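Community Help Desk
Home > Housing and Tenancy > Appliances and Fixtures

Is a tenant responsible for replacing a built-in appliance that failed during the lease?

Asked in February
Viewed 874 times
Status: Answered

I rent a one-bedroom unit in the Bonley building and have been a tenant there under a written twelve-month lease. When I moved in, the kitchen was furnished with a refrigerator, a range and a microwave oven. All three appear on the move-in inventory, which both parties signed.

Last month the microwave stopped heating. The light and the turntable continue to operate, but food remains cold after a full cycle. I reported the fault in writing to the management company, Gunell, on the same day. After 10 days I received a reply stating that small appliances are "provided as a courtesy" and that tenants are expected to repair or replace them at their own expense. The reply also stated that, if a working microwave is not present when I move out, its value will be deducted from my deposit.

I have read my lease several times. Section 7 says that the landlord will maintain "all appliances supplied with the premises" in working order, except where damage results from misuse by the tenant. I can find no clause that refers to courtesy items. The house rules, which I received separately some weeks after signing, do contain such a sentence.

I would be grateful for guidance on three points. First, which document controls? Second, may I purchase a replacement and deduct the cost from my rent? Third, what should I keep in my records in case the matter reaches the deposit stage?

Submitted by Marin Stoyanova
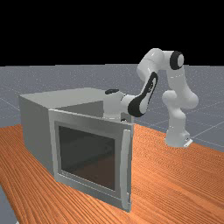
Benedicta Osei replied:

The general position is that a signed lease takes priority over house rules issued later, unless the lease itself states that the rules form part of the agreement and may be amended by notice. Please check the final pages of your lease for a clause of that kind. It is often placed under a heading such as "Additional Terms" or "Entire Agreement." If the clause states that the lease is the entire agreement between the parties, the later sentence concerning courtesy items will be difficult for the management company to rely upon. If the clause permits new rules, it will usually limit them to matters of conduct – noise, parking, waste disposal and the like – and a rule that moves a repair cost from the landlord to the tenant may well fall outside it.

The signed inventory is of considerable help to you. It records the microwave as an item supplied with the premises, and Section 7 as you quote it does not distinguish between large and small appliances.

On the second point, I would advise caution. Some states allow a tenant to arrange a repair and deduct the cost from rent. Others do not, and those that do generally attach conditions, such as a minimum notice period, a limit on the amount, or a requirement that the defect affect health or safety. A microwave may not meet the last of these where the unit also has a working range. A tenant who deducts without authority may be treated as having underpaid the rent, with late fees or a notice to follow. Do not deduct anything until you have confirmed the rule that applies where you live. Your county housing office or a local legal aid organization should be able to tell you.

A more suitable first step is a second letter. It should be short and should contain the following:

The date on which the fault was first reported, and the manner in which it was reported.
The exact wording of Section 7.
A reference to the signed inventory, with a copy attached.
A request for repair or replacement by a stated date. Two weeks is a reasonable period.
A sentence confirming that you do not accept any deduction from the deposit for this item.

Send the letter by a method that produces proof of delivery. If the management company uses an online portal, submit it there as well and save the confirmation page.

For your records, keep the lease, the inventory, the house rules with a note of when you received them, and all correspondence. Do not dispose of the faulty appliance, even if it is inconvenient to store. It remains the property of the landlord, and its absence at move-out would weaken your position a good deal.

Marked as helpful by the person who asked

Pruva replied:

I had the same thing in a different building and just bought a cheap one. It was not worth the argument. Took mine with me when I left and put the old one back on the counter. They did not charge me, but I had a decent manager, so I cannot say what yours would do.

Also check the warranty. The label on the back or inside the door should have a model number, and some manufacturers cover the heating part for longer than the rest. The landlord would probably have to make the claim.

Amoah replied:

I agree with the first answer on most points and would add one matter. Please do not open the casing or allow an unqualified person to do so. The internal parts of a microwave oven can hold a dangerous charge after the unit has been unplugged. Opening it may also give the landlord grounds to allege misuse under the exception in Section 7.

If the second letter receives no response, ask whether your city operates a landlord and tenant mediation service. Many are free of charge. Small claims court is available if a deduction is in fact made, but you would need to wait until the deposit statement is issued – there is no loss to recover before then.

Comment from Marin Stoyanova:

Thank you. I have found the clause, and it does say "entire agreement." I will send the second letter this week, with the inventory attached, and will post the response when it is received.

Related questions
Can house rules be changed in the middle of a lease?
How long may a landlord take to return a security deposit?
Who pays for light bulbs and filters in a rented unit?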